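Kelline show kitchen opens in Cakov with plenty of promises and few prices

A kitchen that "puts itself away" is the claim made for Kelline, the latest fitted range from Cladik, which opened its Cakov showroom to visitors on Thursday. The firm says good trays and a bit of order will save a household 10 minutes a day. It did not say how it had worked that out.

The range certainly looks expensive. Black speckled worktops run up against a glossy marble-patterned wall, and the bright plastic trays are hard to miss.

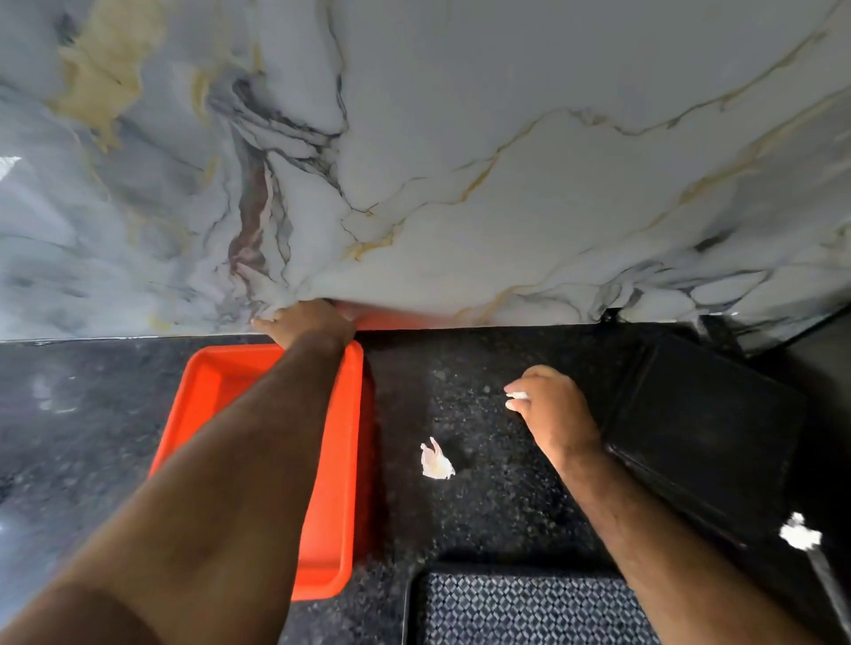 An orange-red tray on the worktop at the Kelline kitchen in Cakov.

Cladik wants 337 for the starter set of trays and dishes, before a single cupboard has been fitted. Rival Dalisay sells a set for 200 and makes no claims about anybody's mornings.

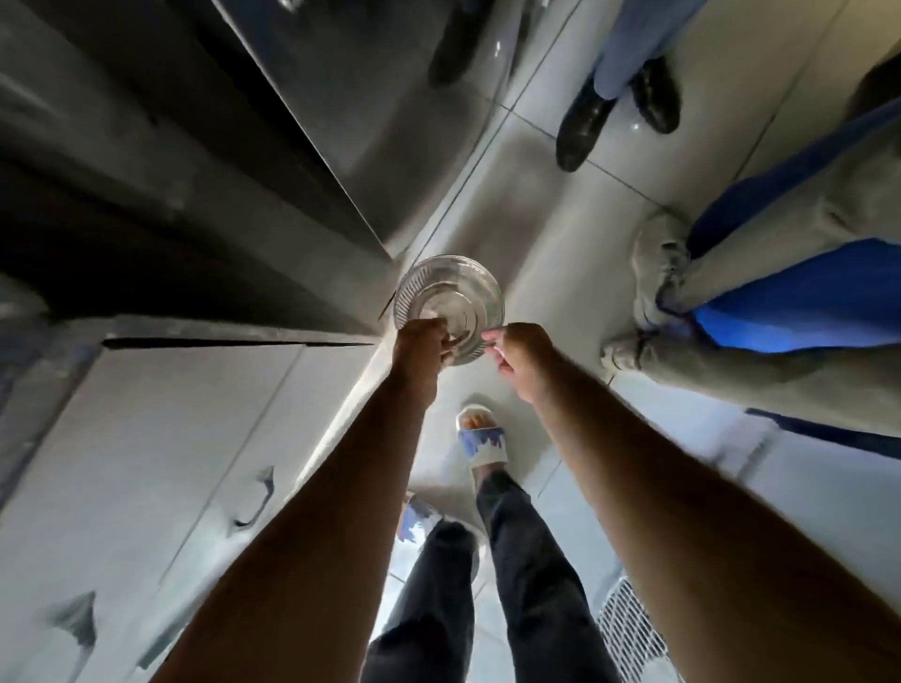 Storage is where the brochure gets carried away. It talks of "calm surfaces" and a home for every object, which most people would call a cupboard. The white units have curved metal handles that look easy enough to get hold of, and a clear glass dish with a ribbed outer band would be at home in any kitchen, whatever the range is called. Whether all this needs a system is another matter.

The trays are sold as a nesting pair, with the smaller one sitting inside the larger.

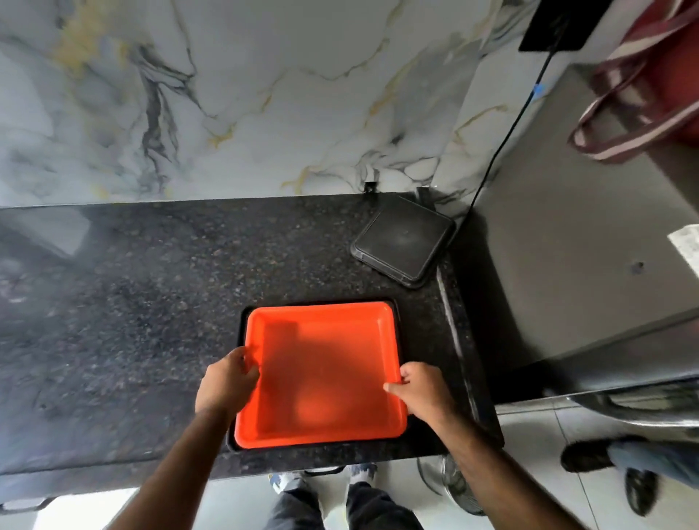

Cladik offers a guarantee of 2 years on the trays and says more colours will follow in November. Fitting is charged separately, and the showroom had no price list for it on opening day.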